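Old cords find new homes at Romulmont library swap

12/18/25

By Fatima Ogunleye

If you have a kitchen drawer that no longer closes all the way, and you suspect the cords are to blame, the Romulmont Public Library would like to hear from you. The library's winter cord and charger swap opened this week in the downstairs reading room, and it runs through the end of the month during regular hours. 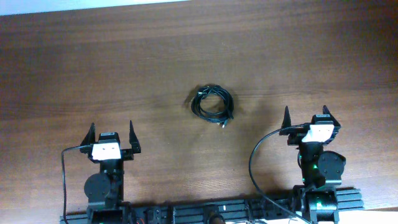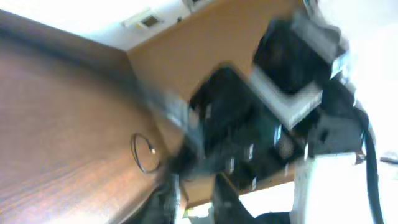
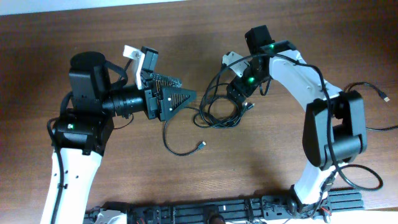

A brown wooden tabletop, seen in all three photos, and a coiled black cable, in the first two.

The idea is a simple one, and it came from a patron. Şengül Gezer moved to town last spring and found, somewhere between one apartment and the next, that she had lost the power cord to her late mother's sewing machine. She asked at the front desk whether anybody might have a spare, and reference librarian Hubert Rutkowska went home that evening and dug through a box in his hall closet. He didn't have the right one, I'm sorry to say, but he had plenty of others, and the two of them got to talking.

"I had cords in there for a radio I gave away before my daughter was born," Rutkowska told me, laughing. "I kept them all those years, and somebody across town was probably looking for one of them the whole time."

Neighbors had dropped off 184 cords by Wednesday evening, with phone chargers and headphone cables making up a good share of the pile. They are sorted into seven bins by type, and visitors are welcome to take what they need whether or not they bring anything along. The staff does ask that you leave frayed or cracked cords at home, and that you wind up the good ones and fasten them with a twist tie or a bit of string (the library has string, if you're out).

Garba Adeleke, who repaired radios on Umby Street for many years before he retired, will be on hand Saturday from 2 to 6 p.m. to help people match a cord to whatever it is they have at home. Bring the device itself if you can carry it, or else copy down the numbers printed near the socket. He is a patient man and a wonderful talker, so you may want to leave yourself a little extra time.

And Gezer did get her cord in the end! It came in on the first morning, in a shoebox with a dozen others, and she tells me she is already halfway through a set of curtains.

Anything left over in January will go to the county recycling center. For more information, stop by the front desk.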